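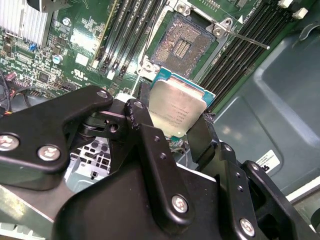 A processor held close to its socket on a green motherboard

A Day Out at the Nakari Makers' and Dressmakers' Fair
2025-10-19

I'd been promising myself a trip to the Nakari fair for ages, and this year I finally put on my flat shoes, left the car at my sister's and went. I'm so glad I did! The building is the old Kandpal mill, all brick and tall windows, and it fills up fast, so get there when the doors open if you want first pick of the vintage coats (I did, and I still missed a camel one by seconds).

There are 306 stalls this time, spread over two floors, with clothing downstairs and everything else up. The everything else takes in buttons, secondhand sewing machines, lampshades, electronics and a very good bakery counter where I spent longer than I meant to.

Downstairs: the clothes
My favorite by a mile was Vimport, a small label doing wide linen pants and boxy jackets in colors like mustard and brick. The fit is generous -- I went down a size and could still eat lunch. Jackets start at $30 in the sample bin and climb quickly from there, but the seams are bound inside, and I do love a bound seam. Two rows over, Vitell had knit dresses with real pockets, deep enough for a phone and a paperback. I tried on the green one, put it back, walked all the way to the far wall, and came back for it.

Shivam Khurana was at the alterations table, pinning hems while people stood on a wooden box in their socks. He took up my new dress while I waited and talked me out of a belt. He has a shop in town, and he tells me December is hopeless for fittings, so call him before then if you have a holiday party coming.

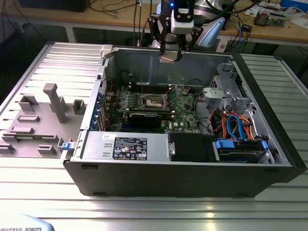 Upstairs, and a few practical notes
The stairs are steep, but there's an elevator behind the coat check. Most sellers take cards, though the button lady is cash only, and she has 3000 kinds according to her sign, so bring small bills and some patience. The fitting rooms are curtained corners with one mirror between them, and the line got long after lunch. I wore a slip under my dress and just tried things on in the aisle, like half the women there.

Parking is free in the lot on the mill side, and bus 607 stops right across the street. The next fair is in the spring, and I'm already saving up for one of those mustard jackets.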